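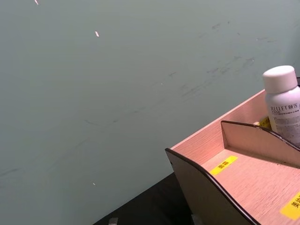
June, 7:40 am

Glaze tests, round 4 of the ash series. Kiln cooled overnight, opened at 95, could have waited but didn't. Eleven tiles in, all came out in one piece. Cone 6 ox, the usual ramp, held 15 min at top. Witness cone on the bottom shelf a touch soft, top shelf bang on. So bottom is running hot again. Check the element before next bisque.

Base for all of these is the Dultska feldspar recipe, not the old one. Pongsak swears the old bag was finer. Sieved both at 80 mesh and couldn't see it myself, but his tiles are always better than mine so who knows.

Results, quick:

- **A1–A3** (wood ash, unwashed): runny. A3 went right off the foot and stuck to the shelf. Ground it back, lost a bit of wash. Colour lovely though, sort of olive going to honey where it pooled.
- **A4, A5** (washed twice): stayed put. Duller. A5 has pinholes all along one edge, could be dust, I did glaze it straight after sweeping like an idiot.
- **B1–B4** (washed once, plus 4% red iron): best of the lot. B2 is the one. Breaks rusty over the texture and stays grey in the hollows.
- **B5, B6** (same with 6%): too brown. Looks like gravy.

Recipe for B2 is on card 288 in the tin. Someone has been putting cards back out of order, please don't.

Thickness matters more than I've been letting on. B2 was dipped for a count of three, B3 a count of five, and B3 has started to crawl at the corner. Next round do a proper thickness ladder on one clay body, stop changing two things at once. I write this every time.

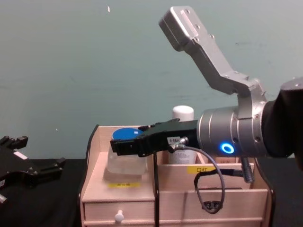

Clay: the Sung stoneware is shrinking more than the bag says. Measured marks 100 mm wet, came out 87.5 after glaze firing. That's 12.5%. Bag says 11.5. Not huge but it'll matter for lids. Pongsak Tanasarn had nearly the same on his casserole set and ended up regrinding all the galleries. Ask him which batch he was on, mine is 2201.

Also crazing on A4, heard it pinging on the bench while I was having my tea. Want to try swapping a bit of the feldspar for silica, maybe 5 parts, and see if it settles. If not, talc. Don't want to go to a frit for this one, the whole point was to keep it cheap and use up the ash from the heater.

Ash stock: one bucket washed, one not. Unwashed is mixed redgum and whatever was in the offcuts bin, so no guarantee it'll repeat. Keep the redgum seperate from now on. Wear gloves when washing, my knuckles are still raw from last time, it's properly caustic. Tip the first water on the gravel, not down the sink.

Ordered from Drurketti: silica, bentonite, kiln wash, another pack of small cones. They're out of the red iron we like and offered the Nerkix one as a substitute. Said yes to a small bag. Test against the old iron before anyone puts it in a big bucket pls, last substitute was way stronger.

To do

- [ ] mix 1 kg of B2, same ash bucket
- [ ] thickness ladder, 5 tiles, counts of 1 to 5
- [ ] silica swap on A4
- [ ] bottom element, get the meter out
- [ ] kiln wash on two shelfs, the chipped one and the one A3 wrecked
- [ ] relabel the tongs hook (they keep going home with people)

Kiln meter read 1036 before this firing, forgot to take the after. Will read it at lunch, nothing else is going on till then so should still be right.

Later: Pongsak came by and likes B6. Wants it on the outside of a teapot with B2 inside. Told him it looks like gravy, he said good, people like gravy. Putting two B6 tiles aside for him with his next load, thicker one this time.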